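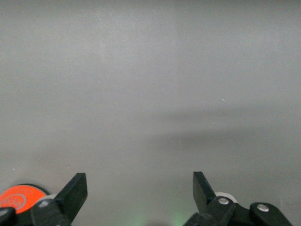
Figure 6. Wrist camera view with the gripper open over a plain gray surface. A soft shadow band crosses the middle right.

4.2 Views with no object in reach

The wrist camera is the only sensor the Kubo policy uses during approach, so we looked separately at frames that hold nothing to grasp. Figure 6 is one of these. Both fingers are visible at the bottom with a wide gap between them, and apart from two tiny pale specks the surface has no distinct marks. The shadow band has no sharp edge. A faint green glow shows at the bottom between the fingers.

We pulled 2105 frames of this type from the Festunau recordings. Two annotators (Hirose and Nomura) labeled each frame as "empty" or "not empty" without seeing the neighboring frames. Where they disagreed, a third annotator decided. Specks too small to grasp were ignored under the labeling rules, and so were shadows and reflected light.

The baseline detector was trained on the full Jalent set with no empty views. It proposed a grasp point in 40 percent of the empty frames. Most of these points fell on or near a shadow boundary, even where the boundary was as soft as the one in Figure 6. A smaller group fell on the fingers themselves. We had expected the second kind of error to be more common - the fingers are the strongest contrast in many of these views.

We then masked the gripper region with a fixed template and retrained with empty frames added to each batch. The rate of false proposals dropped to 21 percent. Masking alone removed nearly all of the proposals on the fingers but had little effect on those caused by shadows. Adding the empty frames accounted for the rest of the change.

The template assumes that the fingers are fully open. With partly closed fingers it leaves the inner edges exposed, and we did not correct for this. Frames recorded at Fumwood use a different camera angle and were left out of the comparison - they are treated in Section 4.3.

Correspondence: Struan Dunbar, Fumwood | Back to top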